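Nimden Music users: who's staying after the price rise?

Home > Forums > Streaming & Digital Music > Services

wattlebird_fm
OK so I got the email in March like everyone else. Nimden is going up 2 bucks a month and the download store closes to new purchases. I've got 176 albums bought through them, going back to when you paid per track and felt fancy about it. They say purchases "remain available to stream while your account is active". Has anyone managed to pull the whole lot down as files? The desktop app keeps stalling on me and I'm not clicking every album one at a time.

halfspeed
You don't have to. Library, sort by Purchased, click the first one, scroll to the bottom, shift-click the last, then right-click and Download Originals. If you only hit the little arrow you get the streaming cache, and that won't play outside the app. Caught me out the first time and I lost a whole evening.

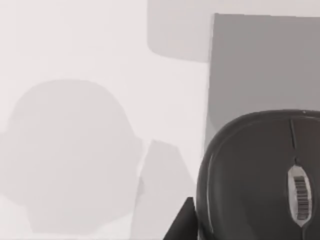
Mouse, scroll wheel and all

wattlebird_fm
Legend, trying it tonight. Does it keep the artwork?

halfspeed
Mostly! Compilations come through with the wrong cover about half the time, and anything with accents in the title is a lottery. I had to retag a whole Tiêu album by hand (the early live one, worth it).

Sastby
Bit of a contrary view, but why bother? I dumped my files years ago, around 2,000 songs, and haven't missed them. It's all on streaming, and whatever isn't I've stopped wanting. Two dollars is less than a coffee.

wattlebird_fm
It's not the two dollars. I paid for these, and now they're telling me I need a subscription to hear them. And heaps of my stuff isn't on streaming at all, especially the local bands from uni days.

Sastby
Fair enough on the local bands. I still reckon most people in this thread will download everything to a drive, chuck it in a drawer and go back to playlists.

crackle_and_hum
Speak for yourself mate, I play mine every day. I moved over to Tustuvness last winter and it reads my own files alongside the streaming stuff in one library. Search is a bit rubbish and the Android app is slow to open, but my favourite records are still there when the licences get shuffled around. Nimden has greyed out three of my playlists this year.

halfspeed
Does Tustuvness do gapless yet? That was the dealbreaker for me.

crackle_and_hum
On desktop, yes. On the phone it's in settings under Playback and it's off by default. Have a proper listen before you pay, there's a free trial. 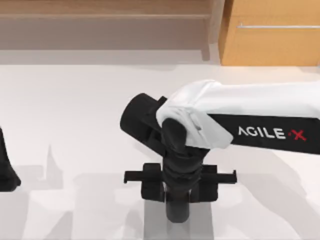 Page 2: Exporting playlists from Nimden

wattlebird_fm
Update! Shift-click worked, all the albums are down. It fell over once and I had to restart the app, but it picked up where it left off. Next question is playlists. Is there any export or do I have to retype them?

halfspeed
No export in the app. On the website there's a Save as Text option under the three dots, and Tustuvness will import that. Do it in batches of 10 playlists or it times out.

Sastby
And this is the convenient option, is it?

wattlebird_fm
Ha. Yes, thanks Sastby. Batch one is going now.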